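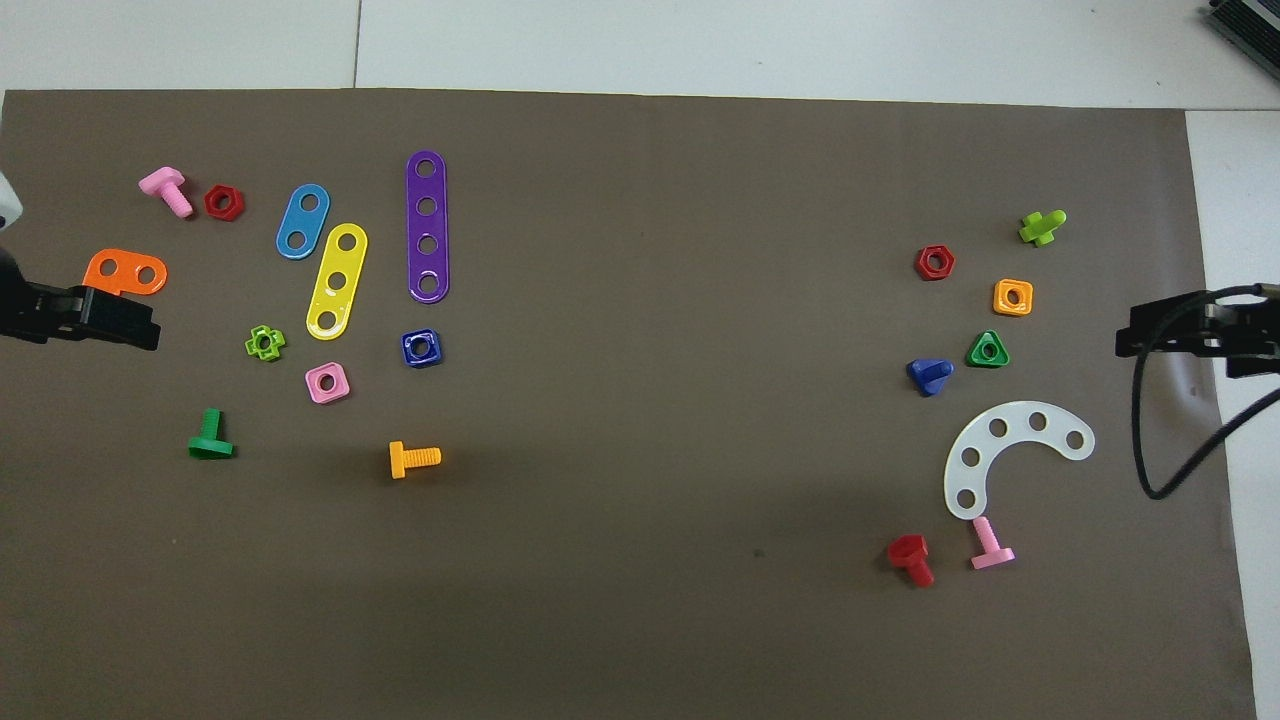 Slide 1. Two arms, one mat, plastic bolts, nuts and plates on both sides.

Speaker notes, Evetley shared workshop evening, August. Horațiu Ciobanu. 20 minutes plus questions. Leave slide 1 up while people sit down.

Opening. Give the name of the build (Namov) and the scope. Two arms on a homemade base, parts printed or bought used, software written in the evenings. Target task: pick a bolt, pick a matching nut, bring them together over the middle of the mat. Sorting is a side product.

Why toy parts. Large threads, bright colors, cheap to replace. The shapes are awkward in useful ways. Point at the T-head bolts: one grasp works on the shank, a different one on the head. Point at the white curved plate on the right. It has five holes and no straight edge to line up on, so the grasp planner treats it as a special case. Do not go into the planner yet.

Mat. The gripper tips used to skid on bare tile and push parts ahead of them. The mat gives a little when the jaws touch down. Contact height is set 2 mm below the nominal surface. Mention that the brown-gray color was chosen for contrast and that yellow still gives the most trouble under the workshop lamps.

Reach. Each arm owns its side. The shared zone is the bare strip between the clusters, 116 mm wide in software. Only one arm may enter it unless the assembly routine holds the lock. Explain the lock with the whiteboard sketch, not with code.

Slide 2, control loop. Position commands at 80 Hz. Gripper current is read on the same cycle and used as a crude contact signal. Gavrilă is the program that runs the loop; Viler is the logger. Keep the names straight, they were mixed up last time.

Slide 3, results. 500 logged pick attempts, both arms. Square nuts are best. Bolts lying on their side come next. Worst are flat plates, where the jaws close on top of the plate and slide off. Show the plot, wait, then take the first questions.

Cable routing. Say this before someone asks. A loop of slack at the wrist is needed for full rotation. Too short and it pulls the joint off zero; too long and it drags parts across the mat. Current length found by trial.

Slide 4, next steps. Softer fingertips. Second camera angle. Threading a nut more than one turn without regrasping. Parts list is on the workshop shelf by the door, paper copies only.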